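Part 7: Standing the tube up and sorting out the cables

If you've come straight from Part 6 you'll have the sage-green tube lying on its side and a heap of thin dark cables next to it. Good, leave them like that for a minute and make a cup of tea. I've put together a fair few Selero desk sets now and this is still the part where I go slowest (my first go took a whole afternoon, and I had to redo it the next morning!).

You'll want a clear patch of table, a soft cloth and the little bag of paper labels. Oľga Vlček wrote the original sheet that came in the box, and I've kept her order of steps but changed the bits that tripped me up.

1. Spread the cloth out and roll the tube onto it. The finish is matte and it marks if you drag it over bare wood, so roll it or lift it.

2. Write your labels before you touch the cables. I use short words like LAMP and RADIO, as long ones curl up and stick to each other.

3. Put a label on the far end of each cable, well away from the tube. If two look the same, follow each one with your fingers from end to end. It's dull work but you only do it once.

Note: the part number on the box should end in 138. If yours doesn't, you may have the older Undwood version, and you'll need the longer labels for that one.

4. Comb the cables through with your fingers until they stop crossing over each other. Please don't use a real comb - I tried it and spent ages getting the thing out again.

Caution: everything must be unplugged while you do this, and that includes the extension lead under the desk. Check the wall end too. Don't pull on a cable that feels tight, work backwards until you find the knot.

5. Now bring the tube upright with its flat end at the bottom. Keep it straight as it comes up and go gently, because a quick tilt drags all the strands over to one side and you're back to combing.

6. Let the cables fan out below the flat end with gaps between them, a bit like a little skirt. Have a look from the front and tease apart any two that have drifted together.
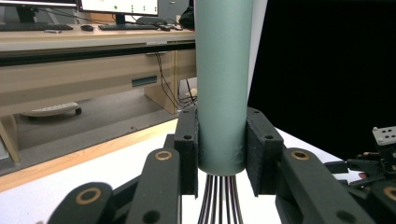
7. Keep one hand on the tube and take the cables one at a time, starting from the left. Lead each one out towards its own side of the desk and press it lightly into the clips you fitted in Part 5.

8. Give each label a last read before you let go. Đạt Cao in the Prirkemstead shop has spare clips if you've run short, and he'll post them. Leave everything unplugged for now, as the power comes in Part 8.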